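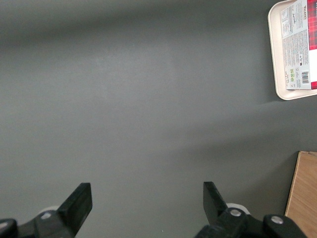
Wrist view, Walkers box in the cream tray, fingers open.

Home > Support > Data collection > Tickets

Ticket: Wrist view and gripper readings drifting apart in pick-and-place recordings
Site: Allgate
Opened: 3 Nov 2020
Status: Resolved, left open for comments

Hello all, and thank you for picking this one up so quickly. I'll try to set it down in order, though I'm afraid it has got rather long.

We are recording examples by hand for the Manness set, where the arm is guided to a box, closes on it and carries it from the tray to the board. We had 3,319 of them on the disk when I ran the checker, and it passed 1,744 and turned down the other 1,675. Anyone quick at sums will see that those two come to more than the total, and that was the first thing that puzzled me, so please read on before writing back!

What the checker said, over and over, was "gripper state does not match view". I opened a few and could see what it meant. The fingers would be wide apart with bare grey table between them, much like the still at the top, while the log beside it swore they were already closing.

Things I tried, in the order I tried them:

- Restarted the recorder. No change, though it did come up faster.
- Swapped the camera cable for the spare from the Ronau bench. No change.
- Wiped the lens and turned the exposure down a touch. Nicer pictures, same complaint.
- Recorded a fresh batch of 5 with the arm moving very slowly. All passed, which cheered me up and told me it was a matter of timing.

Reply from Awan support:
Thanks for such a full write-up, it saved us a good deal of asking. Slow moves passing and quick ones failing nearly always means the two clocks have parted company. Could you look at whether the recorder stamps the picture when it is taken or when it is saved? On the older settings file it is the second. As for your sums, the checker counts a recording twice if it was retried after a pause, once under each heading.

Reply from Allgate:
You were quite right on both counts. Ours was stamping on save. I changed the setting, restarted, and did another batch at normal speed with the same box, and the finger readings now follow the picture nicely. The overlap is exactly 100 retried recordings, so the numbers do agree after all and I can stop fretting over them.

I have kept the failed ones in a separate folder for now. If there is a way to shift their stamps back and save them I would dearly like to know, as it was a lot of patient work and my shoulder remembers all of it.

Reply from Awan support:
There is a small script for that. We'll attach it here once it has been tried on a copy of your folder, so please don't delete anything yet.

3 comments | 2 shares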